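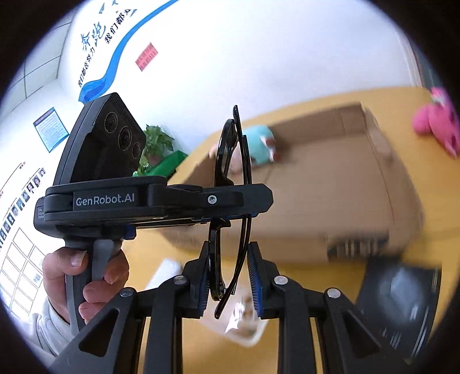 Glasses first, plush toys after. Desk clear-out, May 8, 2022

OK so I finally started on the big yellow table. It has been collecting stuff since February and I could not face it any longer

One open cardboard box, that's my whole system. If it fits in the box it gets sorted tonight, if it doesn't it goes home with whoever owns it

The black glasses are my old backup pair from Andley. Paid 14 bucks for them on clearance and I still like them better than my good ones!!

Keeping both plushies, don't even ask. The blue one and the pink one came from the Clusano street fair and they are going on the shelf by the window

Does anyone reuse clear plastic bags for anything good? I have about 100 of these crumpled things in a drawer and I keep adding more - send ideas

Also the plant stays on the floor next to the table. I tried it on the filing cabinet for a week and it sulked

Next up is the paper pile. Found a Bredwood receipt for $517 in there already and I have zero memory of buying anything that nice

Taking a snack break, then back to the box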